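The Basket in the Middle of the Table

A morning spread of pastries asks for less from the cook than you might think, and a little more from the dishes

28/08/2024

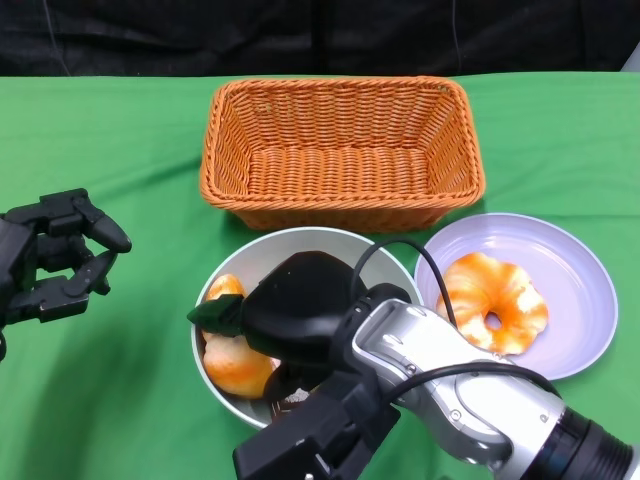

How far ahead can you set a table for a morning crowd?

The night before is perfectly fine for the cloth, the dishes and the napkins, as long as the food itself waits until the last half hour, when glaze still has its shine and nobody has had time to wander past and pick.

I came to this the slow way, over a good many years of having people in for coffee, and I used to leave everything for the morning (a habit I got from my mother, who owned one tablecloth and ironed it while the kettle boiled). These days I put the green cloth on before bed and let the creases be. A few soft wrinkles never spoiled anyone's donut, and green is awfully kind to orange glaze.

A woven basket goes toward the back, where the tall things belong. Mine came from Sarka, the little housewares shop on the corner, and it has held rolls, pears and, one November, 11 pairs of mittens. I like to leave it empty until the bread is warm.

Then the sweet things, on two dishes that don't match. A bowl lets you tuck glazed buns and something chocolate in together, leaning on each other like old friends, while a lavender plate with a wide rim will make one ring donut look like the guest of honor. If you buy your pastries, as I do from Plutow, take them out of the box early enough that the glaze doesn't stick to the lid, and keep a butter knife handy for anyone who only wants half. Somebody always only wants half, and then comes back for the rest before the second pot of coffee is poured.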